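The returns desk at Gerkis

The first thing Rahel Ruchti tells new starters at Gerkis is that they will spend a lot of time on screens. She used to tell them they would spend a lot of time on their feet. Gerkis handles returned goods for online shops, and until last May the sorting was done by people who opened a parcel, looked at what was in it and decided where it went.

Now a good part of that looking is rehearsed on a computer first. The system, sold by a firm called Okance, practises on simulated tabletops set with the ordinary things people send back. Staff who once handled the goods watch the runs and mark them, good grip or bad grip, for a whole shift. 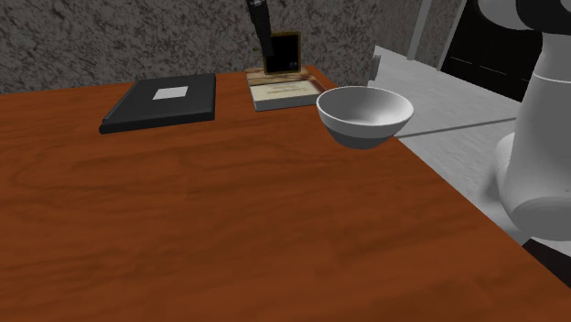 Why rehearse in a simulation at all?

It is cheaper to get things wrong there. A dropped phone on a screen costs the company nothing, and the same task can be run again straight away with everything back where it started.

That is the sales case, and I have heard it made well. Wolfram Hamann, who runs the site, makes it very well. He talks about 400 runs in a night with no one in the building. I asked what share of those runs taught the machine anything and he said that was a question for Okance. Okance said it depended on the customer.

Maricruz Aguirre has been at Gerkis longer than Hamann has. She sorted electronics by hand, and reckons she could tell a phone with a swollen battery by the way it sat in her palm. There is no box on the marking form for that. "I put it in the comments," she says. "I don't know who reads the comments."

Her job title has gone from sorter to reviewer. The pay went up by 3 per cent, the breaks got shorter, and her shoulder has stopped hurting, which she is glad about and says so. She also says she goes home with a headache most days. When the new system came in there were 66 people on the floor. There are fewer now, though Hamann would not give me the figure and prefers to talk about those who "moved into other roles". Two I managed to trace had moved into other roles at other companies.
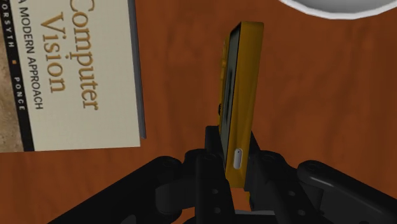 A phone in the grip during a simulated run, with a copy of Computer Vision: A Modern Approach on the table.

I sat with Aguirre for an afternoon. Each clip gets nearly 30 seconds of her attention, then the next one loads. After an hour I had stopped seeing the objects and was only watching the fingers. She said that happens to everyone, and that the trick is to look away at the wall between clips. The software logs looking away as idle time.

Patricio Cordero, the union rep, has been arguing about idle time since the spring. He isn't against the arm. He wants to know why a system bought to spare people dull, repeated work has produced so much of it - and why the people doing it are timed more closely than they were before. So far he has had one meeting and a leaflet.

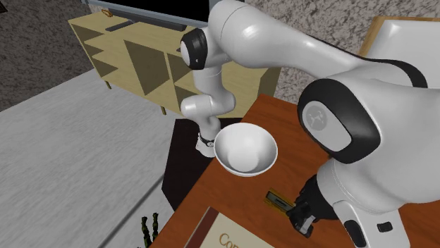

The arm over its practice table, where reviewers judge each attempt at a grip.

Hamann's answer is that marking is a passing stage and the machine will need less of it as it improves. That may be true. It would also mean the jobs people were moved into are the next ones to go, and when I put this to him he looked at Ruchti, who was looking at her notes.

Ruchti is still hiring, for now on six-month contracts.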